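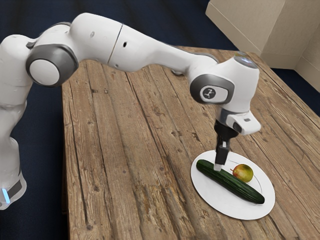 Can you put new fabric on an old lampshade without taking the old fabric off?

In most cases you can, as long as the shade is a smooth drum or a plain cone and the old cover is clean, flat and well stuck down. Pleated shades have to be stripped first, and so does anything with a loose or peeling cover.

That covers what most people come here to find out, so if you're only settling an argument you may go. Everyone else will want scissors.

I started covering lampshades when I bought a lamp base at Gilchrist, the secondhand place out on the Dernumside road, for 19 dollars. A good heavy ceramic base, sort of a bottle shape, in a green that looks expensive if you stand back. It came with a shade from the year 2000 or so in spirit, beige with a gold stripe at the top and another gold stripe at the bottom in case you missed the first one. A new shade in the right size cost more than the lamp. I own a glue gun. You see how these things happen.

What you need

A lampshade with a sound frame. Set it on a flat surface and see if it rocks. A shade that rocks will still rock in its new outfit.

Fabric. Medium weight cotton or linen is the easiest by a mile. I used a linen called Clilau in a color the store describes as oat and my family describes as beige, so we have come a long way. Stay away from velvet until you've done a few, and from anything stretchy forever.

Spray adhesive, the repositionable kind if you can get it, and one labeled for fabric. I use Javach because the hardware store carries it. Read the can. It will tell you to open a window and it is not being dramatic.

White craft glue and a small brush for the edges. Clothespins. Sharp scissors, a pencil, a soft tape measure, an iron, and a roll of brown paper or the wrong side of old gift wrap. Bias tape if you want to hide your edges, and you will want to hide your edges.

Before you start

Unplug the lamp, take the shade off, take the bulb out. Wipe the shade inside and out with a dry cloth, then go over it with the brush attachment on the vacuum. Dust under fabric makes little bumps, and every one of them will be lit from behind each evening.

If there's a trim, peel it off now. Old hot glue usually snaps away with a fingernail. Where it doesn't, a light rub with 600 grit sandpaper takes the ridge down without chewing through the cover. Go gently.

Now put a light inside the shade and look at it. Stains, scorch marks and bold patterns on the old cover will show through a pale fabric. If you can see a problem with the light on, either strip the shade or pick something darker. Brown crispy spots near the top mean somebody ran a bulb that was too hot, and that shade should go in the trash.

Making the pattern

1. Lay the brown paper flat and find the seam on the shade. Put the seam down on the left side of the paper and make a pencil mark at the top and bottom.

2. Roll the shade slowly to the right, tracing along the bottom rim as you go. Stop when the seam comes back around to the paper. Mark it again.

3. Roll it back to the start, tracing along the top rim this time. A drum gives you a rectangle. A cone gives you a curve like a slice of a very large donut. If you get something else, the shade slid, so flip the paper over and try again. My first one came out looking like a map of a disputed territory.

4. Add an inch along the top, an inch along the bottom and an inch at one end. Cut it out.

5. Wrap the paper around the shade and check it. This is the step I skipped, and I now have a nice linen table runner in an odd shape.

Cutting the fabric

Iron the fabric first. I don't care how flat it looked in the store.

Pin the pattern to the wrong side and look at which way the print or weave runs. On a drum this is simple. On a cone, stripes will tilt as they travel around to the back, and there is no cure for it except choosing a fabric without stripes. Cut with long strokes. Then turn the extra inch at one short end under by half and press it flat, so you have a clean folded edge to finish with.

Gluing

1. Cover your work surface with newspaper, and then cover more of it than that. Spray adhesive drifts. There's a section of my garage floor that has been collecting leaves since July.

2. Lay the fabric wrong side up and spray a light, even coat. Heavy glue soaks through and leaves dark patches. Wait the time it says on the can, until it feels tacky.

3. Line up the raw short end of the fabric with the old seam on the shade. Check that the extra is even at the top and bottom.

4. Roll the shade along the fabric, smoothing from the middle out toward the rims with the flat of your hand. A hand's width at a time is plenty. If a wrinkle appears, stop, peel back to before the wrinkle, and lay it down again. Wrinkles don't relax overnight. I have checked in the morning more often than I'd like to admit.

5. When you get back to the start, run a thin line of craft glue under the folded edge and press it down over the raw one. Hold it with clothespins at the top and bottom. For the middle, you hold it. Put on a podcast.

Finishing the edges

Trim the overhang to half an inch all the way around. Brush craft glue on a short stretch at a time, fold it over the rim to the inside, and clip it. The metal arms that hold the shade to the lamp will get in your way. Snip a small slit in the fabric at each arm so it can fold down on both sides. On a cone you'll want extra snips along the narrow rim or it will pucker.

Leave it clipped for a couple of hours. Then glue bias tape around the inside to cover the raw edges, starting and ending at the seam. You can run tape around the outside too, if your rims came out lumpy. Mine did, and several people have complimented me on the contrast trim.

Putting it back

Let the whole thing dry for a full day before it goes anywhere near a lit bulb. Use an LED, and stay at or below the wattage marked on the socket. Mine is 900 lumens, warm white, and it's plenty for reading in a chair. A second layer of fabric does eat some light, so a shade that used to be just bright enough may need a brighter bulb.

Turn the seam toward the wall. Then turn it again after someone dusts.

If it goes wrong

Bubbles: prick with a fine needle, press flat with a fingertip. Works on small ones.

Glue spots on the front: let them dry completely before touching them. Rubbing wet glue into linen gives you a larger spot with a shine on it.

Crooked print: see above, wall. Lamps have a back for a reason, and if your lamp stands in the middle of a room I'd suggest moving the lamp.

Whole thing a disaster: peel it off while the adhesive is fresh and start over with the same pattern. You'll still be out the fabric, but you were going to buy more fabric anyway.

Posted by Yuto Amano, 30th September

Comments

marnie_k
I did this with an old cotton bedsheet and it came out great, but the light is sort of pink now?? Sheet was white with tiny roses. Looks like a sunset in there all night. Keeping it.

Yuto Amano
Red prints will do that. Some people pay extra for it.

Deb in the hills
What about silk? My mother in law left us two lamps with silk shades and they're shredding.

Yuto Amano
Those are probably sewn to the frame and would need stripping and stitching by hand. It's a different job and I'm bad at it. I'd ask an upholsterer before cutting anything.

tallpaul
Skipped step 5 of the pattern part. Would also like a table runner post.

oldhouse_jo
Do you really have to wait a whole day, we have people coming over tonight

Yuto Amano
Overhead light tonight, lamp tomorrow.

Get new posts by email. One or two a month, fewer when I'm gluing something. Enter your address and click Subscribe. You can unsubscribe at any time.

Related posts
How to tell what size harp your lampshade needs
Painting a brass lamp base without the drips
Picking a shade that fits the lamp you already own
Hemming linen curtains with no sewing machine
What I got wrong about gallery walls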